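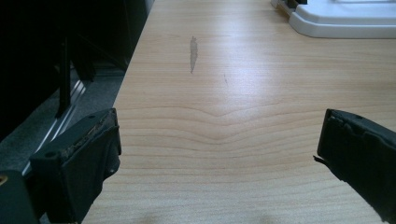
Pale desk surface with a grey mark in the upper half and a fainter streak beside it.

Search this site
Enter keyword
Go

Marks on desks: an interview with a furniture refurbisher

Mendbridge takes in office desks from firms that are moving or closing, repairs what can be repaired and sells them on. The workshop handled 3,560 desks and tables in its last working year. The bench supervisor has been in the trade since leaving school and now spends most of the day on inspection, which means looking at tops under a lamp and deciding what happens to them. We spoke in August, early in the morning, before the first van was due.

The first question was what a grey mark on a light top usually is. The supervisor would not give a single answer. "There are four things I check for. Pencil, metal, rubber and wear. Pencil and rubber sit on the surface. Metal can sit on the surface or it can be in a scratch. Wear means the finish has gone and dirt has got in where it used to be. From a yard away they can all be the same colour."

Shape gives some information, though less than customers expect. A mark that is wide at one end and narrows to a point suggests to the supervisor that something was dragged and lifted. "I would say suggests. People want me to tell them which way it was pulled and what with. I can't get that from looking at it. I can get it from a fingernail and a damp cloth, some of the time."

The inspection follows a fixed order. The top is dusted with a dry cloth and left alone for a minute. The inspector then bends down until the eye is nearly level with the surface and looks across it towards the light. A deposit shows as a dull patch on top of the shine. A scratch shows as a line with an edge. Worn finish shows as a dull patch with no height to it at all.

"Bright overhead light is the worst thing for this," the supervisor said. "On a blond top with a bit of gloss you get one area that is nearly white and you can see nothing in it. You can hide a lot in that area. We turn the ceiling lights off on this side and use one lamp, low down, on the left. Then we move it to the right and look again."

The second look is for the smaller marks. According to the supervisor, a desk with one clear scuff will often have a faint one close to it, and the faint one gets missed at collection and found by the buyer. The Mendbridge inspection sheet has a separate line for it. "If you can see it when you know where it is, it goes on the sheet. I don't accept 'barely visible' as a reason to leave it off."

Grain is the next complication. A strong pattern, such as a row of shallow Vs across the middle of the top with long curved bands in front of it, helps to disguise marks that run the same way as the lines. It does nothing for a mark that runs across them. "Fine lines from left to right, and then a grey mark up and down. The eye goes straight to it. The same mark turned a quarter would be half as much trouble."

Pattern also limits the repair. On a plain top the workshop can blend a touched-in patch outwards until it disappears. On a top with a chevron the lines have to be drawn back in, and they must meet the old ones on both sides. The supervisor allows 55 minutes for a patch the length of a finger. Above that, the top is turned round if the frame permits it, or the desk is sold at second grade with the mark declared.

I asked how the workshop tells real wood from a printed surface, given that the two can be hard to separate by eye. The supervisor looks at the edge first, then at the underside near a fixing. "Don't judge it from the top. The good printed ones have the grain, the colour, everything. If the lines on the face carry on over the edge and down, you may have solid timber. If they stop, you have a veneer or a print, and you treat it as thin until you know better."

The distinction decides the cleaning method. All tops begin with water and a small amount of washing-up liquid on a wrung-out cloth. If the mark lightens, the same treatment is repeated. If it does not, the workshop uses Foley, a soft cream, on a white pad. Three passes are allowed, in the direction of the grain. After that the surface is wiped, dried and checked again under the low lamp.

"Three passes and stop. The cream has a very fine grit in it. On the fourth or fifth pass you start taking the gloss down, and then you have a clean dull patch where you had a dirty shiny one. That is harder to put right than the mark was."

Pencil erasers are permitted for pencil. Melamine sponges are not permitted on anything glossy. Solvent is kept in a locked cupboard and signed for.

Equipment left standing on a desk causes a different group of faults. The supervisor listed pale outlines under bases, rings from rubber feet, and grit trapped beneath a rounded edge where a cloth does not reach. White plastic housings are mentioned often on the sheets because their feet can leave a tacky residue. The advice is to lift the item and never to slide it, and to wipe under the rim before it goes back down.

"Look at the line of shadow under the front edge of whatever is on the desk. If there's a shadow, there's a gap, and if there's a gap there is dust in it. You slide that across a light top and you have made my job for me."

For finishing, Mendbridge uses Vustel, a water-based lacquer, on worn patches where the bare surface has been exposed. It is applied in two thin coats at 70 per cent sheen for tops with a slight gloss. The workshop tried 73 for a period and found that repairs stood out when viewed from a chair. The supervisor keeps the old test boards on a shelf behind the door and brought two of them over. Sitting down, I could find the patch on one. Standing, I could find neither.

Edging strip comes from Lututex and is held in five pale shades. The supervisor considers two of them to be the same shade with different numbers.

My last question concerned desks in use, and whether an office should attempt any of this itself. The supervisor was in favour of the damp cloth and against nearly everything else. "Wash it. Dry it. Look at it from the side. If it is still there and you can't feel it, put up with it or ring someone. If you can feel it, leave it alone, because whatever you rub in will stay in."

The van arrived shortly afterwards and the tops were carried in on edge, face to face with blankets between them.

Recent articles
Storing table tops on edge
Choosing a lamp for surface inspection
Drawer runners: when to clean and when to replace
Removing old cable trays from office desks
What second grade means on a sales sheet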